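Negi Incident Records: Data Card

Version 9, maintained by the Clultura records office

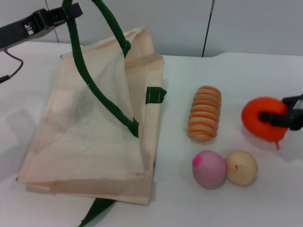
Negi is a table of police incident reports involving assault, robbery and theft from persons in the Pumano district. It was compiled from the public logs of the Nullen police department and is intended for research on reporting practices and response times.

Contents

The release holds 1654 incidents, one per row. Each row gives the offense category, the hour of the call, the patrol zone, the arrest status and a short narrative. Of these rows, 193 have no narrative — the department withheld the text while a case was open. They are marked "withheld" in the narrative column and should not be read as blank reports.

Preparation

Names, license plates and house numbers were removed by hand. Street locations are given to the 1000 block or larger. Offense categories follow the department's own wording, including two labels that were merged in October. The earlier labels are kept in the column offense_old.

Known limitations

An arrest status reflects the log on the day it was copied. It does not show whether charges were later filed, reduced or dropped. Calls made after midnight are sometimes logged under the previous day's shift. Zone 9 was redrawn during collection, and its counts should not be compared across versions.

Terms of use

Free for noncommercial research. Users may not attempt to identify any victim, witness or suspect. Corrections go to the records office with the row number and the column concerned.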